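September 14, 2019

Second read of the good practice sheet Agnes Grønli sent around from Rilidska. It has grown again. There is a rule now that every session begins with the props in their "home positions," and another that the operator rests both grippers for 2 minutes between sets. I have no quarrel with resting. I'd like to know who decided on 2.

Rule six says the markers on the fingers must be checked before each run and the check initialed. Alfie Pickering initialed a whole page before lunch in one go. I watched him do it, said nothing, and then did my own page the same way, so I'm no better.

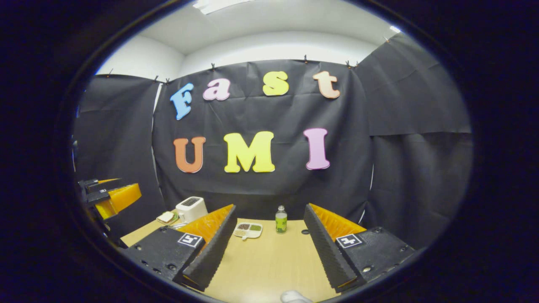
Agnes says 90 percent of bad runs come from skipped checks. I asked where the number came from and she said Bhatia, and when I wrote to Bhatia they said Agnes. We have 1,832 runs logged and I don't believe the initials on most of them.

What I would keep: hands off the table once a run starts, and write down the failures too. Alfie wants a rule about the toaster. I told him I'd read it if it fit on one line.

Must write to Druteck about the spare pads.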